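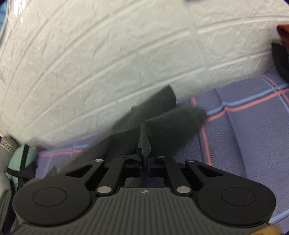 Folding and Putting Away: Frequently Asked Questions

Brellcombe shared house, laundry and linen page. Updated April. Send new ones to Leif, he'll get to them.

Where do I fold?
On your bed. Not the kitchen table, people eat there. Not the landing either. Make the bed first, pull the sheet flat, fold on top of that. Bed against the wall is fine, just work from the open side.

Why the bed, there's an ironing board?
Board is too narrow for anything bigger than a shirt. Also it wobbles. Use it for ironing.

Do I need to sort before folding?
Quick sort, yes. Tops, bottoms, bedding, small stuff. Thirty seconds. Don't make ten piles, you'll run out of bed.

How do I fold sweatpants so they don't come undone?
Lay them flat. One leg over the other, seams lined up. Tuck the crotch point in so you've got a straight edge. Then bottom up to the waist, then in half again. Thick ones stop there. Thin ones take one more fold. Smooth it with your hand between folds, makes more difference than you'd think.

And pockets?
Check them BEFORE the wash please. But check again when folding. Push the pocket linings back in and lay the flaps flat, otherwise you get a lump and the pile leans.

Shake first or fold first?
Shake. Hold it at the waist or the shoulders, one good snap, lay it down. Dark stuff especially, it picks up every bit of lint in the machine. Do the shaking away from the clean pile.

What about fleece?
Fleece is bulky, never going to be neat. Fold in thirds, press the air out, bottom of the drawer or the top of the pile. Never iron it. Someone did, we have the ironing board cover to prove it.

What order does the pile go in?
Biggest and flattest at the bottom if you're carrying it any distance. If it's only going from bed to shelf it doesn't matter much. A blanket on top is OK as long as the stuff under it is folded flat. Straps, belts, drawstrings: tuck them in or they drag half the pile off with them when you lift.
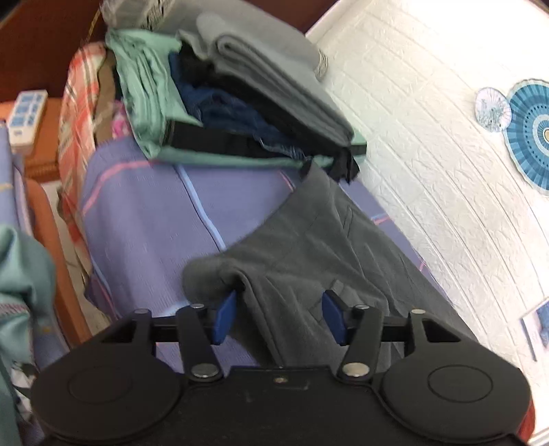 Steinar Arnardóttir wrote in to say that gray and navy should never go in the same pile at all, because at six in the morning with the light off they are the same color and you end up at work in the wrong pants. Fair point. Put something pale between them, a towel or whatever, or make two piles. Steinar also wants it noted that rolling is better than folding. Noted. See next one.

Rolling or folding?
Roll for a suitcase, fold for a shelf. Rolled things fall off shelves. In a deep drawer either works. Steinar rolls everything and his shelf is his buisness.

How do I fold a blanket by myself?
Spread it on the bed. Long side to long side, then walk round and do the short ends. Twice. Don't try it standing up holding the corners, it'll touch the floor. Big ones, the heavy Tulo type, just get somebody from across the hall.

Fitted sheets?
Corners inside each other, lay it down, fold the curvy bit in, square it up. If it won't square up, roll it into the matching pillowcase and move on with your life.

Can I leave the folded pile on the bed?
Until bedtime. After that it ends up on the chair, then the floor, then back in the wash. We've all done it.

Plastic bags, yes or no?
For carrying, yes. For storing, only short term and only when the clothes are completely dry. Leave the top open. If it smells like a basement when you open it, wash it again. Spare bags live in the hall closet, second hook.

What's the linen shelf for?
House stuff only. Spare sheets, spare blankets, guest towels. Personal clothes left there get moved to the Olatunji box (long story, it's the big crate with the name on the side) and you can fish them out from there.

How much fits on one shelf?
Shelves are 30 inches wide. Two stacks side by side, with a hand's width of space above. If you have to push down to get it in, it's too full. The bottom shelf is deeper, put the winter things there.

Who pays for detergent?
Comes out of the house kitty. Last bulk order from Collesent was 167 dollars with delivery and that covers everyone for nearly half a year if people stick to one scoop. One scoop. The second scoop doesn't get it cleaner, it just leaves streaks on anything dark.

My dark gray things have gone patchy. Why?
Usually too much detergent, see above. Or the machine was packed too tight. Wash inside out, cold, hang it up with some room around it. If it's faded along the seams that's just age.

Someone else's sock / pants / whatever is in my pile.
Put it on the hooks by the washer. Don't fold it, don't put it in a room, just hook it. After two weeks it goes in the crate.

Can I use the dryer at night?
Not after 10. The room next to it is a bedroom and the walls are thin.

I hate folding, any way round it?
Hangers. Hang all of your tops and you only have bottoms and bedding left. There's a sack of spare hangers in the hall closet, help yourself but bring back the wooden ones.

Who do I ask about anyhting else?
Leif Bjarnason, room at the top of the stairs, or leave a note on the washer. Evenings are best. Don't knock before 9.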